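Folding on the Bed: A Skeptic's Gallery

Posted May 12, 2020
Words: Milovan Stojanovska

I have never believed in folding systems. Every couple of years a new one comes along with a book and a set of drawer dividers, and everyone I know spends a weekend standing their T-shirts on end like file folders. By September the drawers look the way they always did. So when Boris Georgiou asked me to try the Travden method for this page, I said yes mainly because I expected to enjoy saying no later.

The method, for those who missed it, says you fold on the bed and never on a table. You lay a blanket down first, spread one garment at a time, and smooth it from the middle toward the sides before you make any fold at all. The booklet runs to 137 pages. I read more than I needed to and skipped the chapter on scarves.

My first complaint is the blanket. The booklet wants a plain one in a light color so that you can see the edge of whatever you are folding. I will give them that much. Dark clothes on a dark comforter are a nuisance, and I have folded a sleeve under without noticing more times than I care to admit. Whether a person needs a booklet to work this out is another matter. 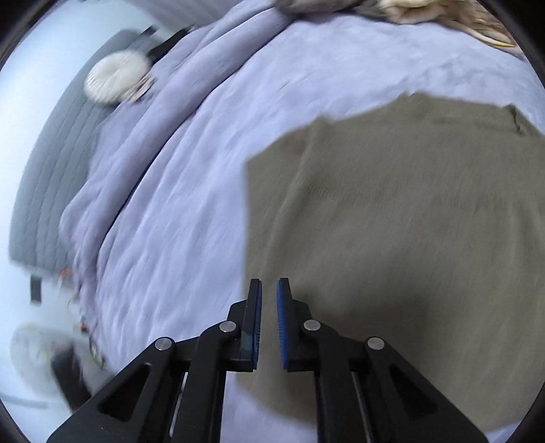

My second complaint is the smoothing. Travden claims that a garment smoothed for long enough will keep its fold "for a season." I gave each piece two passes with the flat of my hand, as told, and then did a second batch my usual way, which is to shake the thing once and get on with it. After a week in the same drawer I asked Boris to tell me which stack was which. He guessed wrong, then changed his mind, then said it depended on the light.

Brown and olive things are the worst for this kind of test. Every wrinkle shows up as a shadow, and you can spend an evening chasing a crease that is only the way the lamp falls. I did it for 14 garments before I moved the lamp.

Knits get a chapter to themselves, and it is the best one. The advice is to fold along the ribbing where there is any and never to pull a band straight by its ends. Fine. I tried it both ways and the gentler way did leave the edges flatter. My mother also knew this, and she did not charge for it.

Then there is the part about corners. You are supposed to find the highest corner of the garment, pin it in your mind (their phrase), and work down from there. I found this useless. A big soft piece of clothing on a bed has as many corners as it feels like having, and they move when you lean on the mattress. Boris says I lean too hard.

A word on the extras. The Swanson folding board arrived in the same week, and I used it for shirts and nothing else. It makes a tidy square. It also makes a clap like a screen door every time you close it, and the downstairs neighbor asked what I was building. The Clenico drawer liners smell of something that the packet calls linen. I own linen and it does not smell like that. I took them out.

The Tametti shelf was the one thing I kept - a plain open shelf, deep enough for a sweater folded in thirds, with no lid and no instructions. The heavy things went there and stayed put, and the drawers could close again. I suspect most of the before-and-after pictures that people send us are really pictures of somebody getting another shelf.

Boris would like it noted that he disagrees. He has been folding the Travden way since winter, he finds it calming, and he says I rushed the middle section. That may be so. We have had more than 200 letters about folding on this site, and the ones that praise a method nearly always come from people in their first month with it.

If you have kept one going for a year, write in and send a picture of the drawer as it is today, before you tidy it. I would like to be wrong about this - it would save me a good deal of ironing.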